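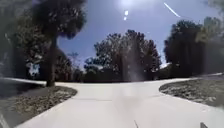 Junction Test

The rover stopped where the path met the cross path, and Kekeli Alhassan wrote the time in the log. Under it she wrote: T-junction, rounded corners, mulch both sides, full sun ahead. Then she waited for it to choose.

It did not choose. The status line said PLANNING and went on saying it.

"Edge finder?" said Arash Bahrami. He had the laptop on his knees and a towel over his head to shade the screen.

"Edges are fine. It has the left curb and the right curb."

"Then it's the sun."

She pulled the last exposure values. The sky was pinned at maximum and the trees were close to zero. Between them the concrete was nearly white. The planner, a thing called Stastis that they had patched so often that little of the original was left, wanted a far boundary before it would commit to a turn. The far boundary was a row of dark shrubs under a dark tree.

"Drop the threshold," he said.

"We dropped it in the shop."

"Drop it again."

She changed the value, saved it as build 2328, and pushed it over the radio link. The upload took six tries. The drive motors had come out of a Szalai floor scrubber, and they whined whenever they were holding position. They whined now.

The status line changed to TURN LEFT.

"Route says right," said Arash.

"I know what the route says."

The wheels moved two inches and stopped. PLANNING again. Kekeli opened the map and found the junction entered twice, once from the survey in July and once from Arash's hand correction, the second copy rotated. One said left. The other said right. The rover had been averaging them, and the average was the big tree.

She read this out to him.

He took the towel off his head. "Mine's the good one."

"Yours has the path going through the mulch."

He looked at the screen for a while. Then he deleted his copy, and she wrote that in the log too, with his initials -- A.B., duplicate node removed -- and pressed resume.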